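Last updated: Sat 8 October

Speaker notes: Regional Promoters' Session, Junholm
Topic: Social media conduct for contracted wrestlers

Opening

Good morning, and thank you to the Junholm office for the use of the hall. I have been asked to cover the conduct rules for personal accounts, which came into force at Tarkeck Wrestling in February and will apply to the Ceneck shows from next season. Please hold questions until the end of the second part. The full text is in your packet, starting on page 8.

Part one: what the rules cover

The rules apply to any account a wrestler controls, under a ring name or a legal name. They apply to live video, recorded video, written posts and replies. They do not apply to private messages, although the general contract terms on harassment still do.

(Pause. Ask how many in the room have read the packet.)

In the last season the talent office reviewed 343 posts that had been referred by promoters, venues or fans. Of these, 184 needed no action of any kind. Most of the remainder were settled with a phone call. Suspensions were rare and I will not discuss single cases today.

The most common problem was the early release of results. A wrestler posts from the locker room, a title belt is in view, and the taped show has not yet aired. The second most common problem was a wrestler stepping outside a storyline while that storyline was still being sold to ticket buyers. 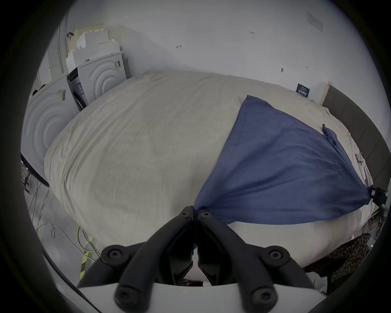 Ring gear and merchandise fall under section four, which has been rewritten. New designs may not be shown on a personal account before the merchandise office has released them. This includes partial views. A hemmed edge and a pinched corner of navy-blue cloth, as on the slide, would be acceptable under the new wording, as no name, logo or lettering can be read. Once a logo is in view, written approval is required. Approval requests go to the El Idrissi agency, which handles licensing for both companies, and the agency has agreed to answer within 12 working hours.

Part two: live video

Live video is treated separately, as it cannot be checked before it goes out. Wrestlers may broadcast from home, from the road and from public events. They may not broadcast from backstage areas, medical rooms or any production vehicle. Guests who are under contract must agree to appear before the broadcast begins.

Promoters often ask whether a quarrel between two performers on a live stream is a matter for the company. If both are in character and the storyline has been approved, it is treated as promotion. If it is a personal matter, the talent office will contact both parties the same day. Please do not comment on it from the venue account while that is under way.

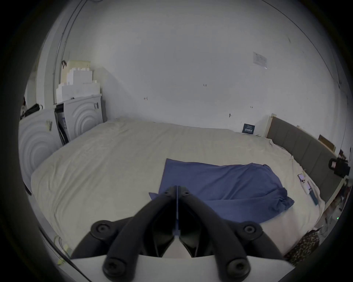 Deleting a video does not close the matter. Copies are usually posted elsewhere within minutes, and the review will go ahead on the basis of the copy. A prompt report from the wrestler is taken into account when a penalty is set.

(If short of time, skip to the contact list.)

Local promoters have two duties. The first is to give every performer on the card a printed copy of the rules, including those booked for one night only. The second is to report a breach to the talent office by noon on the next working day. The form is at the back of the packet. Screenshots should be attached where they exist.

Questions

Expect questions on independent bookings. The rules follow the contract, so a wrestler under a Tarkeck contract is bound by them at an outside show. Refer questions on pay to the contracts desk.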